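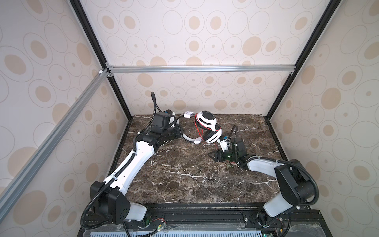

Subject: Re: [bimanual] Episode length and restarts on the headphone task

From: Ntombi Visser
To: bimanual list
Attachment: one still, cell 6, headphone task

Erasto, replies inline. I have cut the parts on calibration, which Yuto is answering separately.

> Erasto Massawe wrote:
>
> We are setting up the second cell at Findton and want to match your
> collection rules before we record anything we intend to keep. Three
> questions. First, where does an episode begin and end? Second, do
> you keep episodes in which the operator has to regrasp? Third, the
> notes from Rudow say "cable managed" as a start condition for the
> headphones and I do not know what that means in practice.

Taking the first one. An episode begins when both grippers are at the home pose and the operator closes the foot switch. It ends when both grippers are back at the home pose, or at 60 seconds, whichever comes first. We do not trim the approach. An earlier version of the set was trimmed to first contact, and the policy trained on it would hover above the object and never commit. With the approach left in, that fault went away on the small objects and became rare on the large ones.

The logger writes at a fixed rate from the moment the switch closes. If you see a gap at the start of the joint stream, it is the driver waking up late. Discard the episode. Do not pad it.

> Second, do you keep episodes in which the operator has to regrasp?

Yes, up to a point. One regrasp per arm is kept and tagged "regrasp". More than that goes to a separate folder, which we use for the failure classifier only. The operator sets the tag at the end of the episode and the reviewer checks it on playback. Nafula reviewed the last batch and changed the tag on 20 episodes, nearly all of them cases where the operator had let the gripper slide along the headband and called it a regrasp. A slide with the fingers closed is one grasp. If the fingers open past the threshold and close again, count it.

The attached still is from the part of the task with the most disagreement between operators. The left gripper is against the white headband and the right arm has reached the lower part of the right earcup. Both arms are in contact at the same time. In the label file this is "dual contact", and it starts at the first sample in which both arms touch the object, whatever the force reading says. Some operators were labeling it from the moment the second gripper stopped moving. Those labels come out late and the error is not constant, so you can't correct it with an offset.

> Third, the notes from Rudow say "cable managed" as a start condition
> for the headphones and I do not know what that means in practice.

The wording is poor and I will fix it. For headphones with a cable, the cable should be wrapped loosely around the earcup and the headband before the episode starts, as with the red one in the still. It should not be tied or taped. A trailing cable gets under a finger and the episode turns into a cable task, which we collect under a different name.

Object pose is a separate matter. We vary it on purpose:

- one earcup facing up, the other on its side
- both earcups on their sides
- headband toward the left arm, or toward the right arm
- object placed anywhere both grippers can reach without the wrists meeting

Take the pose from the shuffled sheet. Operators who choose their own poses drift toward the easy ones within an hour, and you will not notice until you plot them. Leave tags and clips on the object if it came with them. Removing them halfway through a batch splits the batch in two.

> We also have a plain gray wall and a plain gray table. Is that a
> problem?

It is not a problem for a first batch. It is a problem if it is the only background in the set. We change the wall covering and the table surface between batches. The still has the beige oval wallpaper and the brown marble top, which is the hardest pair we run for the wrist cameras – the white veins in the marble give strong edges, and the white headband lies on that surface. Record the wall and table codes in the batch header, not in the episode file. The loader ignores them in the episode file and gives no warning.

Two things you did not ask about.

Wrist camera cables. Leave enough slack for the full wrist rotation and check it with the arm at the far corner of its reach as well as at home. We lost an afternoon at Ponce to a camera that dropped out only when the left wrist was turned inward. The log showed it as a timing fault.

Episode numbers. Do not reuse the number of a discarded episode. We had two different files numbered 1949 for most of January, one from each cell, and the merge script kept whichever it read last. The script now stops on a duplicate. It still can't tell you which of the two is the good one.

If you want to compare before committing to a full batch, record a short one with the headphones and put it in the Hudurgate share under "incoming". Nafula or I will tag it without looking at your tags and send back the differences. The share is down on Saturday morning for a disk swap, so upload before that or wait until the afternoon.

Ntombi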